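Robots at work: who teaches them?

Kids ask us this a lot. Do robots just know stuff? Nope. Somebody has to show them first, and showing them is a job now.

Take Irby, the lunch company in Workdale. It packs trays for schools and offices. Two years ago every tray was packed by hand. Fold the napkin, put in the bread, close the lid, next one. Over and over, all day. Now robot arms do some of the packing, and 14 people who used to stand at the belt have other jobs in the same building.

Four of them are teachers. Robot teachers!

How do you teach a robot arm? You can't tell it "be careful with the bun." It doesnt know what careful is. So a person does the job while holding grippers, one in each hand – like wearing robot fingers. Pick up, move, let go. Then again. The cubes with black-and-white patterns are there so a computer can follow where each gripper goes.

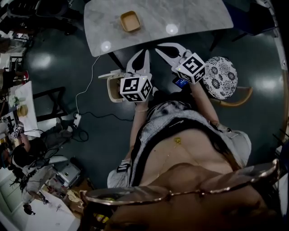
What changed for the workers?

Sadao Uchida packed trays for seven years. His shoulders hurt. Now he teaches, and he gets to sit down for a lot of it. He says the first week was weird, he kept dropping things. Grippers have no skin, so you can't feel if something is slipping. You have to look. Slow hands, lots of looking.

Nghĩa Lục didn't want to teach. She fixes the arms when they get stuck, and they get stuck plenty. A lid jams, a napkin folds over, stop, everybody waits. She took a course to learn how. It was hard, she says, lots of math at the start.

Is everybody happy about it?

No. Some people miss the belt. You could talk to your friends there all morning, and teaching is quieter. Some worry the robots will take more jobs later. That's a fair thing to worry about, and grown-ups don't all agree on the anwser. At Irby the workers meet with the bosses every December and ask about it.

Words to know

Gripper – the part of a robot that grabs things, like a hand.
Automation – when a machine does a job that people used to do.

Try it at home

Get 2 kitchen tongs. One in each hand. Now move a grape from one bowl to another without squishing it. Then try folding a napkin. Harder than you thought?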